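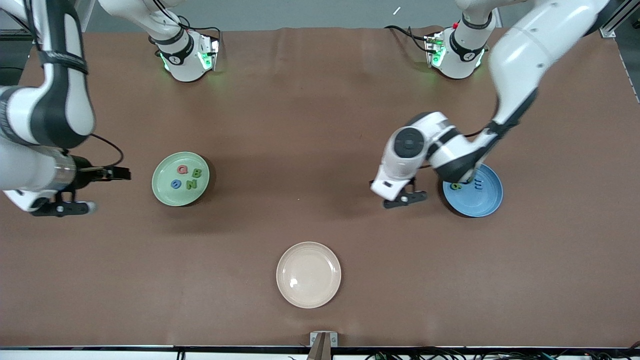

Plates and letters: your questions

What age is it for?
I started mine at three and a half, and we're still at it!

Do I need special plates?
Nope, any plain ones will do (ours have a raised rim, handy for runaway letters). I like a different colour for each, so I can say "pop the B on the green one".

Should the letters spell something?
Not at first. A jumble is fine, just name them as you go.

How do I wash the letters?
Warm soapy water, then a tea towel. Mine went in the dishwasher once and I spent ages fishing out the N.

Comments (2)

Eusebio Carrasco: We do this with numbers too, goes down a treat.

Dronport Nan: Can you use magnetic ones?

We use cookies to remember your settings. OK

Contact | © Selora Play 2026 | Back to top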